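4.2 What players do with an optional hint

We now come to the part of the study we enjoyed most. The first round of sessions told us how often pairs opened the hint menu in Dillo, and Section 4.1 covers those counts. The recordings told us something much richer, namely what two people on one couch say to each other in the moments before one of them presses the button.

Dillo is a two-player puzzle game with a shared screen. Each player moves one half of a long, stretchy animal, and the pair has to carry small things through a house without dropping them. The things are ordinary household stuff, toys and bottles and the like (Figure 2), scaled up so that they fill a good part of the screen. A hint is always available and costs nothing. The game keeps no record of hints that players can see, and the ending is the same with or without them. On paper, then, there is no reason to hold back.

And yet pairs held back a lot! In 16 of the 19 sessions, at least one player brought up the hint and the other talked them out of it. We had expected some of this from our pilot with Flavico, where single players often said they wanted to "earn" a room. What we had not expected was how much of the talk had to do with the partner. Players turned down help on each other's behalf. One said, "You nearly had it, I'm not letting you waste that." Another offered to sit through the same jump for as long as it took, and then sang while doing so.

Urquijo coded these exchanges first, working only from the audio, and Camenzind coded them again with the game footage beside the sound. The two sets of codes agreed well on who raised the hint and who answered. They agreed less well on tone. A flat "no" in the audio could look very different next to the footage, where the same player was already spinning their half of the animal in circles to make the other one laugh. We kept both sets and settled the differences in a long and very lively meeting, and we would urge anyone working on shared-screen play to try coding both ways. It is slow, but we heard things on the second pass that we had missed completely on the first.

Three kinds of refusal came up often enough to name. In the first, which we call holding the door, the player who already knows the answer keeps quiet so that the other can find it. In the second, the pair treats the hint as a bet, with small penalties such as getting up to fetch the drinks. The third is harder to pin down. Both players are stuck, both say so, and both keep going anyway while talking about something else. We call this idling, with great affection. Some of our favorite solutions came out of idling, including a way through the attic that Aigner, who had played the game more than any of us, had never seen.

Room length mattered too. Every session was capped at 70 minutes, and pairs who reached the attic late were quicker to accept a hint there than pairs who reached it early. We don't want to lean on this too hard. Late pairs were also more tired, and they had already met the hardest jump in the house. A version of the game with the rooms in mixed order would help pull these apart, and Berge has kindly given us a level editor that makes such a version possible.

Where does this leave designers? We think a free hint in a two-player game is a wonderful thing to have even when it goes unused. It gave our pairs something to argue over, bargain with and protect each other from. Taking the menu out on the grounds that few people open it would remove all of that talk along with it. We would love to see the same coding scheme tried on Bodard, where the two players are on separate screens and have to ask for the hint in writing, and where holding the door should be much easier to hide.

The remaining question is how players who do not know each other handle the same choice. All of our pairs signed up together, and most had shared games before. Section 4.3 takes up the follow-up sessions from December, in which we paired people at the door.

Figure 2. Toy robot with the letters "S.L" and a bottle lying on its side.

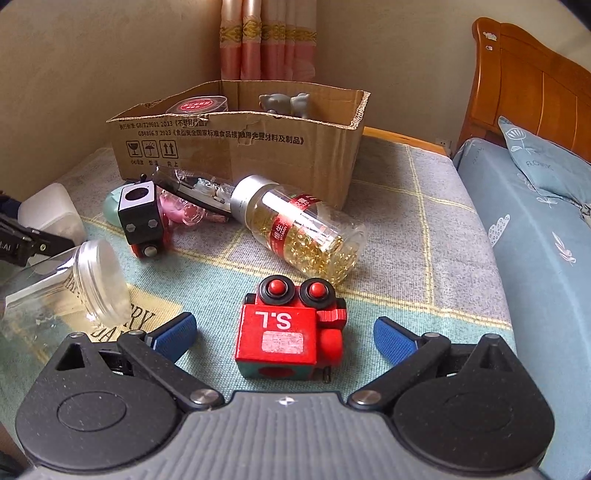 Jeanie Menzies, in her open comment on the draft, asked whether holding the door can be told apart from plain silence. She wrote that in her own sessions with siblings, the player who kept quiet had often just stopped paying attention, and that she would want to see the knowing player asked afterward what they had worked out and when. She also thought idling deserved a section of its own.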